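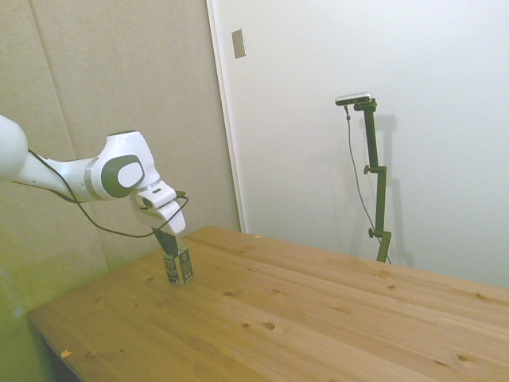 Skillard Nolton teaching kit: long-term review

Reviewed by Kwan-ho Choi

The Nolton is a teaching kit for small robot arms. It comprises a handheld leader unit, a two-camera bracket set, a foot pedal and a software licence for one workstation. The operator moves the leader, the arm follows, and the software records joint positions, gripper opening and video as one episode. It can also record by hand guiding, with the arm in its low-resistance mode and the operator pushing it through the task directly. I have used both methods since March, mostly for picking up small upright cartons and putting them down somewhere else on the table.

Setup

Unpacking to first recorded episode took one afternoon. The bracket set is well made and the clamp knobs hold. The printed guide covers the leader and the pedal properly but gives camera placement half a page, and that half page assumes a bench against a wall. The bench in our second room is not against a wall, and I ended up using a third-party stand there.

Calibration of the leader is done once per session. You place it in its cradle, press the pedal twice and wait for the tone. If the cradle is not level the tone still sounds, and the gripper then sits a few millimetres low for the rest of the session. With a tall carton this does little harm. With anything flat, the fingertips meet the table. Check the cradle with a spirit level the first time and mark its position with tape.

Cable routing to the gripper is left to the buyer. Leave enough slack for the full wrist rotation, then turn the wrist to both limits by hand before powering up. The supplied clips are too small for a normal USB cable and I stopped using them.

Remote control

The leader is light and the grip trigger has a long, even travel, which suits cartons. Thin card gives way before the gripper motor registers much load, and a short trigger makes it easy to crush the top edge. On the Nolton the last third of the travel covers the last few millimetres of closing, so an operator can stop at contact. There is no force feedback. New operators squeeze too hard for their first twenty minutes or so and then settle.

Lag is low enough to forget about on a wired connection. Over our wireless network it was noticeable on the approach, and operators began to move in small steps and wait. Those pauses go into the recordings and come out again in the trained behaviour – the arm hesitates above the carton exactly where the operator did. Use the cable.

Motion scaling can be set to full, half or quarter. I used half for nearly everything. Quarter is useful for a grip from directly above a narrow object, but the operator runs out of reach and has to clutch with the pedal, and each clutch leaves a short flat section in the data. The trimming tool removes these if you ask it to. It is off by default.

Hand guiding

Hand guiding produces smoother paths, and I found it quicker to learn. Its drawback is that the operator's hands and forearms are in the camera views, and the arm will not have them there when it runs alone. The software offers a replay mode for this: guide once, step back, and let the arm repeat the path while the cameras record. It works well for fixed positions. The object must be put back precisely where it was, and a carton standing on end is easy to knock out of line. I marked the table with pencil corners, which then had to be rubbed out between sets so that they would not appear in every video.

For upright cartons my preference is remote control for the bulk of the recordings and replayed guiding for the awkward approaches near the edges of the table.

Software and data

We have recorded 3,217 episodes and kept 2,520 of them. Most of the rejected ones were operator slips, and almost 400 were lost to a fault in version 1 of the recorder that let the two video streams drift apart. Skillard fixed this in the first update. Anyone buying second-hand should check the version before recording anything they care about.

The review screen is plain and fast. Episodes play at up to eight times speed with the gripper trace underneath, and a single key marks one as rejected. I would like a second key for "keep, but check", and a search on gripper width. Export is to open formats and the documentation for them is accurate.

My colleague Hauke Seidel trained on subsets of the same recordings to see how far down we could go. With 100 episodes from one operator the arm picked reliably in the middle of the table and poorly elsewhere. Adding a second operator with a different approach angle made matters worse until there were enough episodes of each. The guide suggests mixing operators from the start. For a small set I would not.

Compared with the Hernley

The Hernley leader, which we also own, has force feedback and a better wrist. It is also twice the weight, and after forty minutes the recordings show it. Its software stores video and joint data in separate folders and leaves the matching to you. For occasional delicate work I still reach for it.

Faults and support

One pedal failed in the second month and was replaced within a week. The trigger spring has begun to squeak. The leader's rubber base picks up dust and slides on varnished wood – a damp cloth restores it for a day or two. Replacement bases are listed as an accessory, out of stock as of 1st July.

Rating: four out of five. Recommended for single-arm tabletop work with a wired connection. Buy the longer camera cables at the same time.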